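Workshop > Storage & Carrying > Handles > Sowah Clip-In Carry Handles (pair)

Sowah Clip-In Carry Handles, sold as a pair

OK, so I have been selling bits for project boxes for a long while now, and I never thought handles would be the thing people wrote to me over. But they do! I put the first Sowah pair up in July as a bit of an experiment, I figured I'd move a handful to the people who already buy my hinges, and I've been packing them into padded envelopes ever since.

The idea is simple. You've built something in a flat box. Could be a pedal board, a model railroad controller, a demo kit for the classroom, a sewing supplies tray, whatever. It's too wide to pick up with one hand and there's nothing to grab, so you end up pinching it by the corners and hoping. A Sowah handle goes on each end, your fingers go through the slot, and you carry it like a serving tray. I use mine on a tray of seedlings, which is probably not what I had in mind when I drew it.

You get two handles, eight screws, eight washers, and a paper template for the holes. Please use the template. I know you think you can eyeball it (I thought so too, and I have an ugly box in my garage to show for it). Tape it to the end of your box, punch the centers with a nail, drill, done.
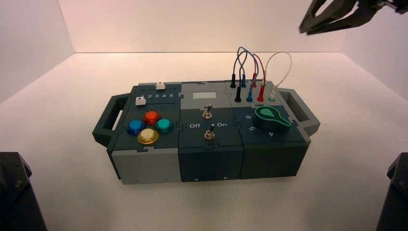
The slot is 80 mm long on the inside, and I went back and forth on that number a lot. My first version was shorter and looked much neater, but I have big hands and my pinky got left out every single time. If you wear work gloves you'll still get four fingers in, though thick winter gloves are a squeeze. The inside edges are rounded over, so you don't get that red line across your fingers after carrying something down a flight of stairs.

Now, weight. I rate the pair at 20 pounds. I've personally hung more than that off them, but I'm not going to tell you how much, because then somebody will try it with their grandmother's china. The handles are printed solid and the screws are steel, so the weak point is nearly always the wall of your box. If the walls are thin, put the washers on the inside and add a strip of scrap wood behind them. I sell the Vullent backing strips for exactly this, but a cut-down paint stirrer works fine and I won't be offended.

Colors! Dark gray and black are always in stock. I also run a brick red now and then when I have a spool to finish, and those go fast, so send me a note if you want one and I'll put a pair aside. I get asked for white a lot. I tried it, and after a month of real use it looked like the light switch in a teenager's bedroom, so no white for now.

A few things people ask me:

Will they fit the Pletanard case? Yes, both the small and the wide one. The holes line up with the ones already in the end panels, so you can skip the template.

Can I glue them instead? You can, but I wouldn't. One person did it with construction adhesive and it has held up great, and another used hot glue and lost a whole tackle box into a lake.

Do you sell singles? I do! Pick "one handle" in the menu when you order. You get four screws and four washers with it.

Can they stay out in the sun? In the garden for an afternoon, sure. Don't leave them on the dashboard of your car in summer. They'll go soft and then set again in some new shape you didn't ask for.

Order code is 988, if you're ordering by mail or adding to an existing order. For schools and clubs I can do batches of up to 200 pairs, but give me some warning, I only have the two printers and one of them is moody. Orders go out from the Bunora shop twice a week, and I put everything in paper packaging now, so no more of those awful foam peanuts.

If a handle cracks in normal use, send me a photo and I'll mail you a new one. I don't need the old one back. I do like hearing what people put them on, though, so tell me that too. The best so far is still the portable chess table, with the cat bed a close second.

Updated 16 October 2024: the template now comes on heavier paper, so it doesn't rip when you peel off the tape.

We use cookies to remember what's in your cart. By continuing to browse you agree to this. Accept | Settings

Contact | Shipping & Returns | © Bunora | Back to top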